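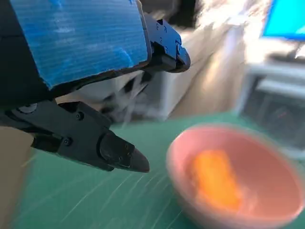

Hi all, sorry for the slow reply, I've been meaning to answer this since the thread about trays and tins wandered off into icing sugar. Short version: yes, bowls work for a swap table, and I'd take them over trays any day. We changed over in February and I'm not going back. The one I'm fondest of is a plain pink bowl on a green tabletop, and even with a single orange block sitting in it you can tell at a glance what's in there and that there's room for more. Try that with a stack of beige tubs! Colour does most of the work at our sessions, especially with the littlies, who will march straight to the pink one if you tell them to.

Quoting the original so people can follow along:

> Hello everyone,
> We're setting up a sort-and-swap table at Rikavari in the back half of the hall, toys at one end and afternoon tea at the other. At the moment everything lives on flat trays and it all slides off whenever somebody bumps the table. Does anyone use bowls instead? What size, and do you keep the food ones apart from the toy ones or just wash like mad? Also is it worth having a tablecloth? Ours is always on the floor by the end.
> We've got a bit of money left over but not heaps, so secondhand suggestions are very welcome.
> Thanks in advance from the Rikavari mob

Right, taking those more or less in order.

Size first. You want something a child can get both hands into but can't wear as a hat (they will try). Ours hold 2000 mL, going by the jug, and that suits blocks, pegs, pretend fruit, all that sort of thing. We bought a couple of the 3000 mL ones as well and they mostly end up under the sink, too deep for small arms. If you're buying new, go for the smaller ones and get more of them. Smooth insides too, no ridges or fancy rims. I spent half an evening with a toothbrush on a ridged one and it went straight to the op shop afterwards.

On keeping food and toys apart, we do, sort of. The rule at Amik is that any bowl that's had toys in it gets a proper hot wash before it goes near the tea end, and if you can't remember which it was, wash it anyway.

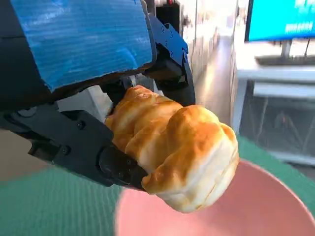

Pastries are the fiddly part of the tea end, I find. Anything flaky or glazed wants to be lifted out one at a time, and if you pile them up the ones on the bottom go flat and the glaze glues them all together. We do a single layer with a clean tea towel underneath, and top it up from the box as they go. I used to put out the lot at the start because it looked generous, and then spent the last half hour prising them apart with a fork. Biscuits don't care. Scones don't much care either, as long as nobody has jammed them first.

If you do tongs, get the short ones. The long barbecue kind are useless at a crowded table, you end up elbowing whoever is next to you. And squeeze gently with anything puffy, or you get crumbs from one end of the hall to the other and somebody has to find the broom, which at our place is always in the other cupboard.

Tablecloth: I say no. We gave ours up and just wipe the tabletop down. A plain coloured top is lovely for this sort of thing anyway, the bowls stand out and you can spot a stray block before it gets carried home in a pocket. If yours is scratched, a wipe-clean cover taped underneath at the corners will do the job. Don't use the clips, they ping off.

For secondhand, have a look at Fusico first. They had a whole shelf of plastic bowls last time I was in, some with lids, and I got 10 for our spares cupboard. Check for cracks near the rim. Jatoi was good for baskets but I haven't been since they moved, so maybe someone closer can say what it's like now.

Oh, and labels. We had picture labels on everything for a while and they came off in the wash, so now there's one laminated card on the wall and that's plenty. I can send the file if you want it, it's nothing flash. It's the one that went round in message 391 in the archive, if anyone still has that.

What are you doing for storage between sessions? Ours nest, and it's saved us a whole shelf, but you said yours have to go up the stairs?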